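Notebook, listings desk, Sunday, started 9:40

Continued with the floor area problem for the Piątek building. The old brochure gives 107 square meters for the corner apartment on the fourth floor, but when I add the rooms from the survey sheet I get less. Hongjun Peng thinks the brochure counted the balcony and half of the outside walls. I think he is right about the balcony. For the walls I am not sure yet.

Measured again with the laser, each room two times, at the height of the window sill. The living room is not a true rectangle, the street side is 10 centimeters longer than the courtyard side. I wrote both numbers on the sheet and did not take the average. Ceiling height is good everywhere except in the hallway, where the beam goes down.
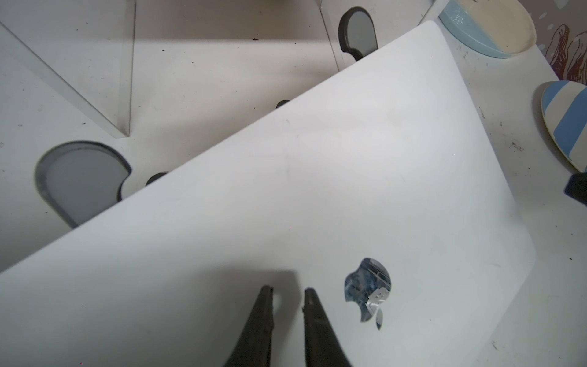 OPEN POINTS

Storage room in the basement: it has number 163 on the door and a different number in the deed. Waraporn Rattanakul will ask the Ondbridge office on which plan they changed it. Please do not write any storage in the listing before she has the answer.

Monthly charge is 528 in the letter from April. The letter does not say if heating is inside. I asked by email.

Text of the listing: I removed "spacious" from the second bedroom. A double bed fits, but then the wardrobe door opens only halfway. I kept "quiet", the bedroom looks to the courtyard and I stayed there 20 minutes with the window open.

Floor plan is drawn again in Tevero, version C. The kitchen door in version B was opening to the wrong side. Hongjun, please check the bathroom wall, my line there comes from one measurement only.

Keys are back in the box, second hook.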